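Galería: Gasa, aprendizaje por demostración con dos brazos
Textos de Amancay Barrientos
10/06/2019

Llevo desde marzo leyendo el mismo titular en versiones distintas: un robot de dos brazos aprende a manejar objetos cotidianos viendo cómo lo hace una persona. El método se llama Gasa y sus autores lo entrenan con 4,000 demostraciones teleoperadas. Vine a verlo trabajar con cajas y cables, las tareas que peor salen en el informe y las que menos espacio ocupan en él.

Lo que promete
Una sola política para los dos brazos, sin modelo previo del objeto. Suena bien. El informe compara Gasa con Kellorard, un planificador clásico, y gana con holgura en piezas rígidas. Con cables la tabla se queda en 40 intentos, todos con la misma caja. A mí me parece poco para hablar de generalización.

Lo que cuenta como éxito
Aquí empiezan mis dudas. Se anota un acierto cuando el objeto sale de la caja, aunque arrastre consigo el resto del contenido. Iturra, que repasó los registros, propone un criterio más duro: sacar lo pedido y dejar lo demás dentro. Con esa regla no hay cifras publicadas. Las pedí y sigo esperando.

Cajas con cables
Un adaptador de corriente con el cordón enredado es mal asunto para cualquier pinza. Las puntas tienen que bajar entre las vueltas y cerrar sobre el cuerpo del aparato sin enganchar lo de alrededor.
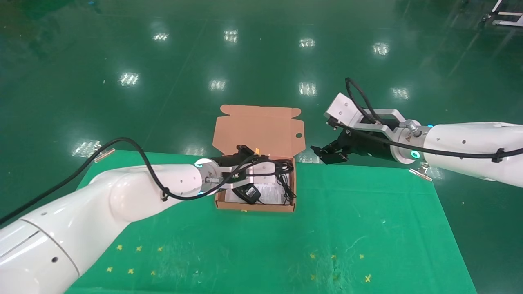
Planell defiende que el segundo brazo aprende solo cuándo ayudar. Puede ser. También puede que repita la postura que tenía en las demostraciones, y para distinguir una cosa de la otra haría falta cambiar la caja de sitio, girarla o cerrar la tapa a medias. Nada de eso figura en el protocolo.

Lo que pediría
3 cajas distintas, cables que no aparezcan en el entrenamiento y los vídeos de los fallos completos, sin montar. Mientras tanto, dejo el resultado de Gasa con cables en la carpeta de pendientes.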